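Re: Marking out a spice shelf, pencil lines or a jig?

Oltlow Woodwork and Fittings board > Kitchen storage

parnbridge_joiner
I am fitting a run of spice shelves in a galley kitchen in Parnbridge. The opening is 982 mm wide at the front and narrower at the back, as the left wall leans. The owner wants single-depth shelves, labels forward. My plan is to set out full size on paper, transfer to the boards, then cut the housings. Setting-out so far is on the bench.
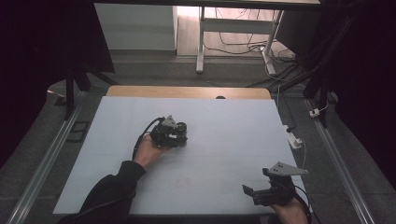 The uprights are 18 mm birch ply. I would take the tight dimension at the back and scribe a filler for the rest. Any objection to housings 6 mm deep?

tmh_fitter
No objection to the depth. I do object to the filler. Scribe the upright itself and lose the taper behind the jars. A filler strip opens up at the first change of season.

parnbridge_joiner
The upright is already cut to length, and the wall has a hollow halfway up. Scribing both faces of that hollow by hand is a day's work.

Segundo Huanca
Filler is fine if it is glued on one side only. More important is the shelf pitch. Measure the tallest jar with its cap on, then add finger room. People forget the finger room. My order of work:

1. Sort the jars by height. Dark ground spices in clear jars go furthest from the hob and the window, as light and heat both spoil them. 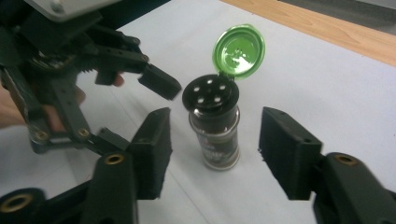 2. Draw each shelf line full size and stand a jar on the paper to check the depth.

3. Mark the groups in coloured pencil, one colour per shelf, so that the transfer cannot be muddled.

4. Cut one housing in scrap and try the fit before touching the ply.

tmh_fitter
Step 3 is excessive for a job this size. Number the shelves.

Segundo Huanca
Numbers get read upside down. I have cut a 9 as a 6. Colours do not do that.

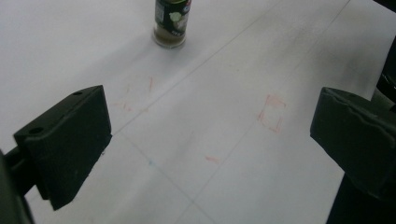 On the pitch itself, I would keep the lip at 22 mm. Any higher hides the label, any lower and the jars walk off when the door is shut hard.

nustbridge_sue
Disagree on the lip. I use a 10 mm rail set forward of the shelf edge. It is easier to wipe under.

parnbridge_joiner
I will go with the 22 mm lip. Filler glued to the upright, dry against the wall. The top shelf ends up at nearly 900 mm above the worktop, so the tall jars can go there. Has anyone used the Apaza hardwax on birch ply near a hob?

nustbridge_sue
Two thin coats, April last year, no marks yet. Thin the first one.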